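Search this blog
Search

What the robot club does with its evenings

9th October

I went back to the robotics club at Kakside, mostly to find out whether I'd been unfair to it in June. I don't think I was.

The students are sharp. My complaint is with the project, which asks them to get an arm to sort small parts into a bin and then write up a success rate. Booker Mbeki, who runs the club, told me they were at 85 percent. Of what? Parts set down by hand, on a taped grid, by people who know which squares the arm likes. Move a part to a bad square and I suspect that number drops fast.

Thaddeus Whitfield wants 50 clean runs before the Benavides meet. Fine, but I asked two students how the gripper decides when to close and got two different answers. I'd rather see them spend a month on that question and skip the meet.

I may change my mind after the next session. The grid, at least, is neatly done.

Share 130 Comments 1
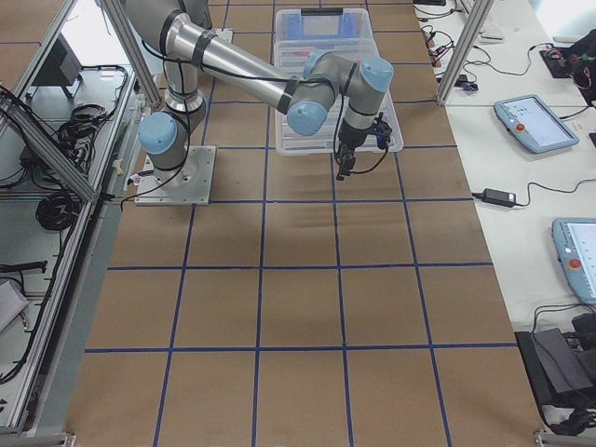 Myrtle Castellanos: My son is in this club and he learned more from the failed runs than from anything in class. Nobody writes those up, so I agree with you there. But let them have their meet.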